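August 21, 2025. Gripper upkeep, Donlow pair

Good long afternoon with the two hand grippers, and I'm happy to say the blue pads are staying on for now. Dušan Jelínek wanted them checked every 400 grasps, bless him, and I've come round to it.

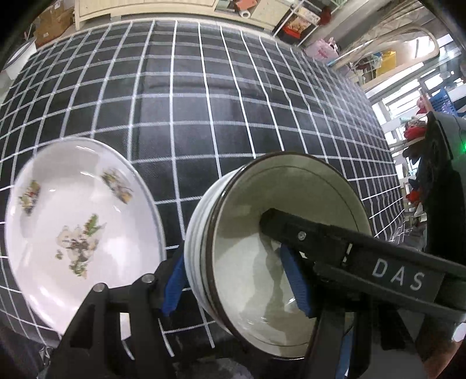
Pivot screws

Snug each one, then back it off a hair so the linkage still swings freely. On the bowls I like a pad on either side of the wall,

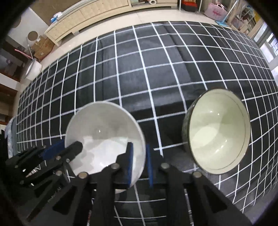 and a light squeeze, so a stiff joint makes itself felt right away. Spare pads are in drawer 13.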